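**Home Furnishing Basics, Session 8: Throw cushions and the plain sofa**

Bring your swatch cards on Tuesday, and bring one cushion from home if you can carry it. Any cushion! Ugly ones are very welcome, and last term's ugliest turned out to have the best zipper in the room.

### Where we left off

We spent the last session on seat cushions and how foam density changes the way a sofa feels. Tonight is the soft stuff on top. I love this session, because it's the cheapest change you can make to a living room and you get to see it right away.

Reading: the Rurari handout on fill (both sides), plus Ataahua Rutherford's short chapter on pattern scale. Her section on large repeats is the one to read twice.

### Fill

Three kinds to know for this course.

**Polyester fiber.** Light, springy, washes well. It clumps after a while, and you'll feel the lumps migrate to the bottom corners. Pull the insert out and tease it apart by hand every so often.

**Feather.** Heavier and it slumps nicely. It holds a dent until you plump it, so whoever lives with it has to enjoy plumping. Some people really do. Needs a tightly woven inner case or the quills come through.

**Foam (shredded or block).** Block foam stays square whatever you do to it. Good on a bench, a bit stiff behind your back on a sofa. Shredded foam is a decent compromise and makes a mess you will remember if the inner case splits.

We'll pass all three around. Close your eyes when you get each one and squeeze from the corners in, then from the middle. The difference is much easier to feel than to explain.

*Insert size.* Go up one size from the cover. A cover that measures 18 inches takes a 20-inch insert if the fill is feather or fiber. Block foam is the exception, and you match it exactly. Limp corners nearly always mean the insert is too small.

### Fabric weight

The Flematden samples on the side table are marked in grams per square meter. The two we'll use are 300 and 320. That sounds like a tiny gap, but fold each one in half and press the crease with your thumbnail — the heavier cloth springs back a little more. Either is fine for a throw cushion. For piping I prefer the lighter one, because it turns corners without bunching.

Check whether the back of the cover is the same cloth as the front. Lots of printed cushions have a plain back in one of the print's quieter colors, and that gives you two cushions for the price of one. Flip it when you're tired of the pattern.

### Pattern on a plain sofa

A plain sofa is a gift. Light gray especially, since it takes warm colors and cool ones without a fight. Rutherford's advice is to look for a print with three things going on: a pale ground, a dark line that gives it structure, and one color that jumps out. Mustard is the easy winner against gray. Rust works, too. Teal can, if there's enough of it.

Some terms you'll need for the worksheet:

- **Ground:** the background color of the print
- **Repeat:** the distance before the pattern starts over
- **Ogee:** a shape made of two S-curves that meet in a point at the top and bottom. Once you know the word you'll spot it on wallpaper, tiles, curtains, everywhere
- **Motif:** a single figure in the pattern, such as a flower or a tree
- **Piping:** the covered cord sewn into a seam

The Barbu print in your packet is an ogee with a leaf motif. Find the repeat with a ruler, then work out how many full motifs will land on a 20-inch square. Bevan Stubbs got a different answer from mine when we tried it over coffee, and we were both right, depending on where you center the cut. So write down your center point!

### Placing the cushion

A square cushion likes a corner. Where the back meets the arm it has support on two sides, so it can sit up without sliding.

1. Plump it first. Hit opposite sides with flat hands, then turn it and do the same again.
2. Check which way up the print goes. Trees and vases have a top, and so do some flowers.
3. Hold it low, one hand on each side.
4. Push it back into the corner until you feel the sofa push back.
5. Let go and look at it from the doorway, and then from the seat across the room.
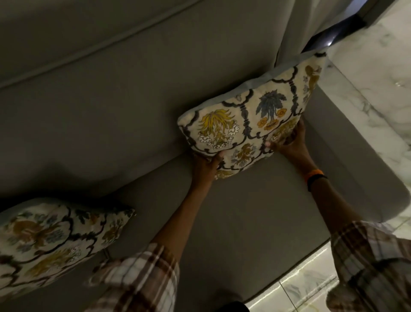

Then sit down next to it. If you have to move it to be comfortable, it's too big or too firm for that spot, and a smaller one or a softer fill is worth trying. My own rule is that a cushion has to survive one full movie.

About the "karate chop," the dent people put in the top edge: it works on feather and looks sad on fiber. Matter of taste. I leave mine alone.

### In pairs

Each pair gets one cover, two inserts and a chair. Try both inserts in the same cover and note:

- how full the corners are
- whether the zipper strains
- how it looks after someone has leaned on it for five minutes

Swap covers with the next pair and do it once more. The Flenunley covers have a stiff zipper, so go gently and start it with both hands.

### For next time

Finish the repeat worksheet. Photograph one seat at home with and without its cushion, from the same spot, and bring both prints. We start on hems and closures, so pack small scissors and thread in a color you can see.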